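Arnesel 双臂采集平台 用户手册
分类：操作手册 / 示教数据采集 / 小件分拣
9月9日 星期二　　整理：Nobuhle Visser　校对：Florêncio Marinho

第4章 录制示教样本：螺母入格任务

4.1 适用范围

本章说明如何用 Arnesel 双臂平台录制“螺母入格”任务的示教样本。操作员通过主手遥控左右两臂，把散放在金属盘里的螺母逐个夹起，放入格盘的空格中。录制结果由 Doso 采集软件保存，供后续策略训练使用。

开始之前，请确认已完成第2章的机械安装和第3章的主从标定。标定超过一个工作日、或平台被移动过的，须重新标定后再录制。

本章不涉及训练参数的设置，相关内容见《Clotex 训练工具使用说明》。

4.2 准备工作台

1. 将工作台推到平台正前方，锁紧脚轮。台面前沿与机身之间应留出足够间隙，双臂下垂时手腕不得碰到台沿。

2. 在台面上铺透明塑料膜。膜有褶皱不影响录制，但夹爪经过的区域不得有翘起的边角，必要时用胶带压住。

3. 放置格盘与金属盘。格盘在左，金属盘在右，两者之间不留工具和杂物。格盘可以斜放，角度每组样本更换一次。

4. 将本次任务用不到的配件、电源适配器和线缆移到台面远端或右侧，不要放进双臂的活动范围。

5. 检查腕部线缆。让左右臂分别走到各自的最远点，再收回到机身前，线缆全程不应绷紧，也不应勾住格盘边沿。

注意：接通电源后，任何人不得将手伸入两臂之间。需要调整盘子或螺母时，先按下暂停键，等状态灯变为黄色再操作。

4.3 摆放初始状态

每条样本开始时的摆放方式，直接决定模型能见到多少种情况。摆放请遵守以下要求：

1. 每组使用 12 个螺母，规格相同。混用不同规格的样本须另建任务名，不得归入本任务。

2. 螺母倒入金属盘后用手轻轻拨散。允许竖立，允许平躺，允许靠边，不要特意摆正。

3. 不要让两个螺母叠在一起。叠放属于另一项任务，编号见附录B。

4. 格盘开始时可以全空，也可以预先放入几个。预放的位置不要总选同一列。

5. 每录完一组，交换一次操作员或休息片刻。同一名操作员连续录制时，动作会越来越固定，样本之间的差别随之变小。

4.4 录制

1. 在 Doso 主界面选择任务“螺母入格”，核对操作员姓名和平台编号。

2. 双臂回到准备位，夹爪张开。按下左侧踏板，提示音响起后开始记录。

3. 移动夹爪到目标螺母正上方，指尖朝下，再垂直下降。不要从侧面推着螺母走。

4. 闭合夹爪，确认力反馈后抬起，越过盘沿，再移向格盘。

5. 对准空格，下降到格口以下再松开。不要从高处丢下。

6. 重复第3至第5步，直到金属盘清空，双臂回到准备位，踩右侧踏板结束。 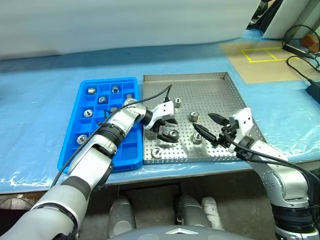 双臂分工在录制前要约定清楚，同一组样本里不要改变。我们推荐的做法是左臂负责金属盘靠格盘一侧的螺母，右臂负责另一侧，居中的由离得近的一臂处理。一臂正在夹取时，另一臂可以张开夹爪停在盘子上方等待，但两只夹爪不要争同一个螺母。左臂伸向金属盘时，上段会从格盘上方越过，线缆也垂在格盘一侧，头部相机因此看不全格子，有的螺母只从线缆下面露出一点。选下一个空格时不要只凭头部画面，应同时查看腕部画面，或者把左臂收回，看清后再放。

提示：金属盘是不锈钢冲孔盘，反光较强，螺母本身也反光。顶灯亮度调好后不要再动，曝光设为手动。若画面中螺母与盘底难以区分，先调整灯的角度，不要更换盘子。

4.5 失误的处理

录制中出现失误是正常情况，处理方法如下：

夹空。张开夹爪，抬起，重新对准后再夹。整个过程保留在样本里，不要暂停。

夹起后滑落。如果螺母落回金属盘，按正常顺序重新夹取。如果落在台面的塑料膜上，且双臂够得着，也可以夹回，并在结束后勾选“含恢复动作”。

螺母掉到地上。立即结束本条，标记为“作废”，断开使能后再捡。注意检查工作台下方和底座附近，留在那里的螺母会卡进底座的缝隙。

放入已有螺母的格子。用同一只夹爪取出，改放空格。取不出来的，本条作废。

双臂相碰。立即停止。无论有无外观损伤，都须重新执行第3章的零位检查，合格后才能继续。

含恢复动作的样本对训练有用，请不要因为动作不好看就删除。不过也不要故意制造失误，故意做出来的滑落与真实情况差别较大。

4.6 检查与标注

每组录完后，在 Doso 中打开回放，逐条确认：

1. 头部相机与两路腕部相机画面都在，没有黑屏和卡顿。

2. 夹爪闭合的时刻与关节曲线对得上。时间差超过 2 帧的样本不能使用，应先检查采集主机的时钟同步。

3. 开头和结尾没有多余的静止段。有的话用裁剪工具去掉，双臂停在准备位的画面保留一小段即可。

4. 画面里没有出现操作员的手。有手入镜的一律作废。

5. 文字说明与动作一致。本任务统一写“把金属盘里的螺母放入蓝色格盘”，不要自行改写。

检查完成后将状态改为“待复核”。复核人不得是录制者本人。

4.7 数量要求

一个新工位首次训练需要 400 条合格样本。作废的不计入，含恢复动作的计入。达到数量后先训练一版，在同一工位上试运行，再根据失败的位置补录，不必一开始就录得更多。

补录时集中摆放容易失败的情况，例如螺母贴着盘沿、螺母竖立在角落、剩余空格正好在左臂下方。补录样本使用单独的批次名，便于 Clotex 按比例取样。

4.8 收尾

1. 双臂回到停放位，断开使能，关闭主电源。

2. 取出格盘中的螺母，连同金属盘里剩余的一起放回料盒。数目不对时先找到缺少的再离开。

3. 用干布擦拭指尖。指尖磨出亮面或边缘缺口时应更换，更换后须重新标定夹爪零位。

4. 将当天批次上传到服务器，确认校验通过后再清理本地磁盘。

故障代码 182 表示上传中断，本地文件不会丢失，重新连接网络后点击“继续上传”即可。反复出现时请导出日志并联系 Paredes 技术支持。

相关章节
第3章 主从标定与零位检查
第5章 样本复核与批次管理
第6章 更换指尖与腕部线缆
附录B 任务编号表
Clotex 训练工具使用说明：按批次取样
Doso 采集软件更新记录（9月）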